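Home | Arms | Grippers | Teaching kits | Spare parts | Support | Cart

Mindgate Makori Hand-Teaching Kit for Small Grippers

Posted 2019-07-12 by Teguh Yusof

The Makori is a kit for people who want to show a task to a robot instead of writing it line by line. You hold the teaching handle, you move, and the arm on the other side of the bench follows your movement. When you are satisfied with one demonstration you press the foot pedal and it is saved. The same kit can be used also in the direct way, where the operator takes the arm by its wrist and guides it through the work.

We develop the kit mostly for disassembly and service of electronics. This is a difficult kind of work to program, because the cables never lie two times in the same place. A person sees this and goes a little to the side. In a recorded demonstration this small correction is kept, together with the view from the wrist camera.
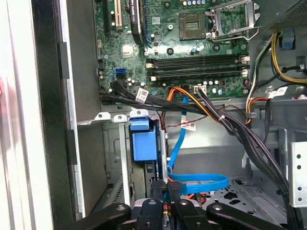
Product Bulletin No. 25

An open desktop tower is a good first subject for a new operator. The gripper comes in from the lower side of the case, near the drive cage with its blue latch, and the operator must bring the center finger past the cables without pulling them. The empty CPU socket and its lever are easy to see in the camera view, and they make a good target for practicing a slow approach. We recommend to stay with slow mode until the operator has saved 10 clean demonstrations of one movement. Then change to normal mode.

What is in the box

Teaching handle with 3 meter cable
Foot pedal (save / discard)
Wrist camera with bracket
Control box and power supply
Hex keys for the gripper plates
Printed manual, English

The arm and the gripper are not included. Makori works with our Hasside gripper without any adapter. For other grippers please write to us before you order, and send the drawing of the flange.

Working with two people

Many customers ask if a second person may work inside the same case during the recording. Yes, in slow mode it is allowed. One person has the handle and the other can put a hand in from the side, for example to steady a part or to clear a cable. The arm stops when it feels a push above the limit set in the control box. The limit comes from the factory at 25 newtons and can be made lower, but we do not advise to make it higher. The second person should keep the fingers away from the joints between the gripper links.
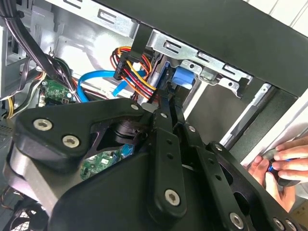

Hand and gripper together in the case opening.

The links of the gripper are wide, and in a narrow case they can cover a good part of the camera view. Please plan for this. If the target goes behind the links, it is better to discard the demonstration and come in from another angle. Deividas Luik from our support desk has written a short guide about camera angles, and you can ask for it by e-mail.

Recording

The control box stores almost 300 demonstrations before you must copy them to a computer. Each one contains the arm position, the opening of the gripper, the camera picture and the pedal marks. Files can be opened in Destness, our free viewer, where you can cut the start and the end of a demonstration. A joined demonstration cannot be separated again, so keep the originals.

Order number: MK-397
Delivery: from stock, next production in October
Warranty: two years, foot pedal one year

Comments (3)

Tatu Shemweta
We use it for taking out drives from old towers. The handle is light and my hand is not tired after a morning. The pedal cable could be longer, I had to move my chair.

Valdir Sales
Does the handle exist for left hand? I asked by the form and did not receive a reply yet.

Joyce Massawe
Valdir, I am left-handed and use the normal one. You turn the grip ring half a turn and change the setting in the menu under Handle. The manual has it near the end. My only complaint is the discard sound, it is very loud and there is no volume setting.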